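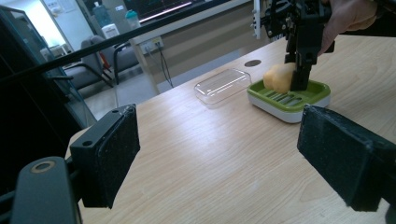
January 2023

Soap dishes, sponges and the lids we can never find

Welcome back, everyone, and a slightly belated happy new year from all of us at the Zukdale household newsletter. I hope the decorations are down, or at least that you have stopped noticing them, and that there is still a bit of something nice left in the tin. We promised in the December issue that we would begin the year with a small job instead of a big one, and I have stuck to that. No lofts, no garages, no turning out the cupboard under the stairs. We are going to talk about the soap dish, and the sponge that lives on it, and then (because one thing always leads to another in my house) about plastic boxes and where their lids get to.

I came to the subject because of a lime-green soap dish. It is a cheerful little thing, a green top tray with slits in it sitting on a white base, and it is the sort of dish I wish I had bought years ago. For most of my adult life I have used a pretty china saucer which belonged to my grandmother, and very lovely it is too, but it has no way of letting the water out. You put a bar of soap on it in the morning and by teatime you have a puddle with a slippery lump in the middle, and a good part of the bar has gone down the plughole before anybody has washed so much as a thumb with it. A slotted tray lets the drips fall through into the base, the air gets underneath, and the soap has half a chance of drying out between one pair of hands and the next.

The same goes for sponges, and I would say even more so. A yellow sponge left flat on the side of the sink stays damp underneath all day long, and we all know the smell that follows. Give it a good squeeze, harder than you think it needs, and then pop it on the slats. If your dish is a small one and the sponge hangs over the edge a little, never mind, it will still do better there than in the bottom of the washing-up bowl, where mine spent most of last winter.

Do remember to empty the base, though! I say this with feeling. The whole point of a two-part dish is that the top lifts off the bottom, and it is remarkably easy to go on for weeks admiring how dry everything looks on top while something rather nasty gathers below. I now tip mine out every evening when I wipe round the taps, and once a week both parts go into hot soapy water for a proper wash. An old toothbrush is the best tool I have found for the slits. Run it along them lengthwise first and then turn the tray over and do the same from the back, as that is where the old soap likes to cling. If you live in a hard water area, as we do in Prasell, a soak in a little white vinegar with warm water will shift the chalky bits, and 40 minutes is plenty. Rinse it well or your soap will smell like a chip shop.

Several of you have written to ask how often a sponge ought to be replaced, and I am afraid I have no scientific answer. I keep three on the go: one for dishes, one for the worktops and table, and one old faithful for jobs like the bin lid and the back step. When the dish sponge starts to look sorry for itself it moves down to worktops, the worktop one moves down to bins, and the bin one is thanked and thrown out. Snip one corner off the second and two corners off the third and you will always know which is which, even when the family doesn't. I bought a pack of 12 from Grilisano before Christmas and we are still working our way through them quite happily.

Now, lids. A clear plastic lid is a wonderful thing when it is on its box and a perfect nuisance when it isn't. Being see-through, it vanishes on any pale surface, and I have hunted high and low for one that was lying flat on the table right under my nose, with only a bit of shine along the rim to give it away. My method, for what it is worth, is to bring every box and every lid to the biggest table in the house and lay them all out at once. Rectangles at one end, squares and rounds at the other. Match what you can, try the doubtful ones (rounded corners can be very deceiving, and two lids that look like twins may be a hair's breadth apart), and be firm with whatever is left over.

A lone lid need not go straight out, mind you. A shallow one with a rim makes a perfectly decent tray for a damp sponge while its dish is having a wash, and I keep a larger one under the plant on the landing windowsill, where it has saved the paint more than once. A box without a lid is handier still and will take pegs, seed packets, birthday candles or all those short bits of string. I allow myself two spare lids and no more, otherwise the drawer fills up again by Easter.

While the table is covered in all this, it is a good moment to give it a wipe too. Pale wood shows every ring and sticky fingerprint when the light falls on it. Use your second sponge, well wrung out, and go along with the grain, then follow with a dry cloth straight away. If yours is a desk-type table with a little round hole at the back for cables, go round the rim with a cotton bud. I did ours after lunch and was quite shocked at what came out, mostly toast.

Thank you to the reader in Sheehan who sent in the tip about keeping slivers of old soap in the foot of a laddered stocking and hanging it by the outside tap. I have tried it and it works beautifully for muddy hands, although the blackbird was not at all sure about it for the first few days.

Next month we shall be doing tea towels: how many to keep, how to get the turmeric out, and whether ironing them is a pleasure or a sickness. Letters on either side are very welcome, and please do put the name of your town on them, as I like to know where everybody is writing from.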